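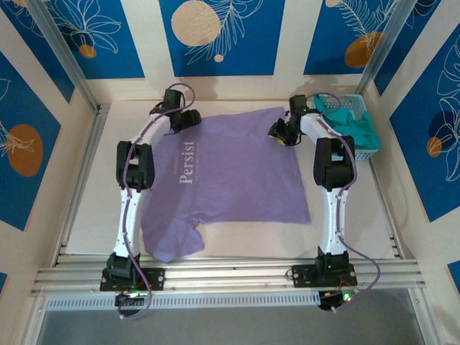 Fig. 1. Two-arm shirt cell. The left gripper is over the collar area; other laundry is in the basket at the far right corner.

Reading results in cloth folding: notes for session 2
Vinzenz Leitner

Read the Perrin report before these notes, or at least its results table. The claim we are testing is the one in its abstract: a policy trained on 3,000 demonstrations folds T-shirts "reliably" with two arms. The table gives 70 percent. I would like you to be annoyed by that word by the end of the hour.

1. What counts as a fold?
The report scores a trial as a success if the final shape fits inside a target rectangle. A shirt rolled into a lump can fit inside a rectangle. Clotilde Ferrand's scoring sheet, which we use in the lab, asks for sleeve position and hem alignment as well, and a trial that fails either one fails. When you compare two papers, compare the scoring rules first. Most of the time you can stop there.

2. Where does the trial start?
Look at Fig. 1 again. The shirt is spread mostly flat, collar toward the far wall, slightly wrinkled, with one corner crumpled by the base of the left arm. Is that an easy start or a hard one? I would call it easy except for the corner, and I can see someone arguing the other way. The report says "random initial states" and does not say who made them random. A person who drops a shirt on a table 20 times gets better at dropping it nicely. Getting a shirt out of a basket and flat is a separate task, and a number for folding tells you nothing about it.

3. How many trials?
Twenty per condition. At 70 percent that is 14 successes. Work out the 95 percent interval by hand, using Wilson and not the normal approximation. You should get a range from the high forties to the mid eighties. The baseline, Gosedix, scored 11 out of 20. Now decide whether you believe the bar chart.

4. Which shirts?
Printed lettering gives a camera something to hold on to. A plain shirt does not. If every test shirt has a print in the same place, the policy may be tracking the print, and the report has no test that would rule this out. The same goes for a patterned background that never changes between training and test. I don't say this is what happened. I say the authors could have checked it with a plain shirt and a bedsheet.

For next time
Write one page proposing a test that could make the Perrin claim fail. State your scoring rule and your starting states before anything else. Bring the interval from section 3 with your working shown.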